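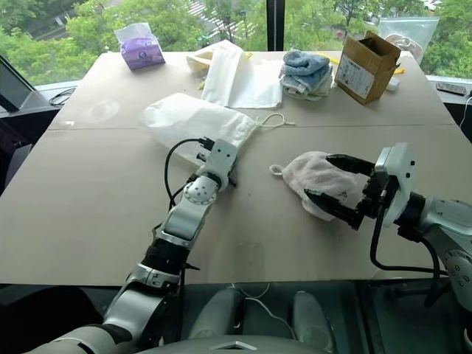

# Towels: How They Soak Up Water, and How to Fold Them

*Barnanine Home Science Sheets, No. 14. For readers ages 8 to 11.*

A towel is a piece of cloth made to take in water. Most bath and hand towels are made of cotton. Cotton comes from a plant, and its fibers are made mostly of a material called cellulose. Water sticks to cellulose easily.

## Loops

Look closely at a bath towel. On many towels the surface is covered with small loops of thread. Cloth made this way is called **terry cloth**.

The loops have two effects:

- They add surface. A flat cloth and a looped cloth can be the same length and width, but the looped cloth has more thread for water to touch.
- They leave narrow gaps. Water is pulled into narrow gaps between fibers. The name for this is **capillary action**.

You can see capillary action with a strip of paper towel. Hold one end in a cup of water and keep the other end above it. The wet line climbs the strip, then slows down and stops.

Some towels have a second kind of loop, a single one sewn to the edge. It is a hanging loop. It goes over a hook and has no part in soaking up water.

## Why a bunched towel dries slowly

Water leaves a wet towel by **evaporation**. In evaporation, liquid water turns into a gas called water vapor and moves off into the air. This happens at the surface of the cloth, where air can reach it.

A towel left in a heap has most of its cloth on the inside. Air in there hardly moves, and it fills up with vapor. Once it is full, evaporation almost stops. A towel that is spread out or hung up has air on both sides and dries faster.

Folding is for dry towels only. A damp towel in a closed closet can grow mold, which makes a sour smell.

## Test: heap or flat

You need two small towels of the same kind, a measuring cup, a kitchen scale, and a clock.

1. Weigh each towel dry. Write down both numbers.
2. Pour 100 milliliters of water slowly over each towel in a separate bowl. Let it soak in.
3. Weigh both towels again.
4. Hang one over a rack. Leave the other in a heap on a tray.
5. Weigh both every 60 minutes until bedtime.

Make a table with one column for each towel. One milliliter of water has a mass of one gram, so the grams a towel loses are the milliliters that have evaporated. At the Darngate library workshop the test was run in September with the windows shut, and drying was slow. Moving air speeds it up.

## Folding in thirds

Use a flat surface bigger than the towel. A table is better than a bed, which sinks under your hands.

1. Lay the towel flat. Pull the corners until the edges are straight.
2. Smooth it from the center outward.
3. Fold one long side in by a third of the width.
4. Fold the other long side over it. You now have a long strip.
5. Fold the strip in half, end to end.
6. Fold it in half once more.

The finished towel has one rounded edge, called the **fold edge**. In a stack, turn all the fold edges the same way. Put large towels at the bottom.

## Words to know

**Absorb:** to take in a liquid.

**Fiber:** a very thin thread-like piece of material.

**Terry cloth:** cloth with loops on its surface.

**Vapor:** a substance in the form of a gas.

The next sheet in this set, No. 20, covers soap.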